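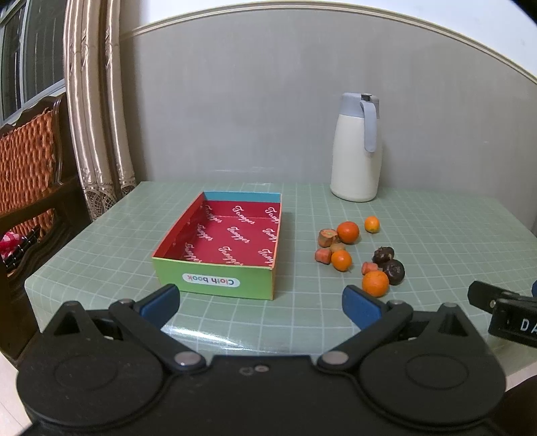
2.3 Household sorting and the question of names

Much of the literature on home storage assumes that people put things where the label tells them to. The claim goes back a long way, and it is repeated in the Londik guidelines as if it had been tested. We doubt it. Labels on household containers describe what the maker sold, and the container usually outlives that purpose by years. A shallow cardboard box with "Cloth book" on its side and a red inside (Figure 2a) may hold anything by the time a researcher sees it, and a coding scheme that takes the printed words at face value will file it under children's reading. The Mustero survey did this with 900 containers. Its authors report a strong match between label and contents, but their coders were allowed to use the label as evidence of the contents, and we cannot see how a weak match could have come out of that procedure.

Cheng's reanalysis is more careful, though it inherits the same records. It drops the doubtful cases and finds a smaller effect, which is then described as "robust" on the strength of one further check. The check consisted of asking the original coders whether they stood by their decisions. They did.

Our own material is modest. We visited 24 homes in Jedham in November and asked one adult in each to find eight everyday items while talking aloud. We did not ask them to tidy beforehand, and we did not ask them not to, so some of what we saw may have been arranged for us. Two of the present authors (Kelemen and Rankin) coded the recordings separately. Where they disagreed, the item was left as disputed and kept out of the totals. This makes our figures smaller than they could have been and, we hope, less flattering to our argument.

People rarely mentioned words printed on a container. They spoke of colour, of which shelf, of who had last used it. One woman called a biscuit tin "the passport" throughout and seemed surprised to be asked why. An older man searched three drawers marked by his daughter, ignored the markings in every case, and found the batteries in a fourth. It would be easy to make too much of such cases, and earlier writers have. A person who knows a house well has no need of labels, so their silence on the subject may tell us little about how a visitor or a new tenant would search.

Nor should we suppose that naming by habit is new. A household inventory of 1801, often quoted in this field, lists a "bread chest" holding linen and candles. It has been used to show that the past was disorderly, that it was orderly in its own way, and that clerks were careless. The entry supports none of these readings better than the others.

A further difficulty is that contents change over the course of a day. Food is the plainest case. Small fruit may sit in a tray or loose on the table (Figure 2b), and a count taken at breakfast would not match one taken at supper. Studies that rest on a single visit, ours included, treat a passing state as a settled habit. We have no cure for this beyond saying so in the tables. 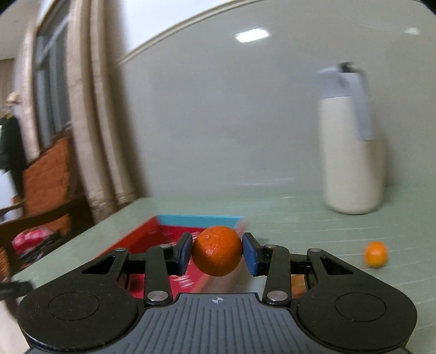 2.4 What the diaries can and cannot add

Nine of the households agreed to keep a short written diary after our visit. We had expected these to settle the disputed items. They settled very few, mainly through the writers' own changes of mind about what a given box or drawer was called.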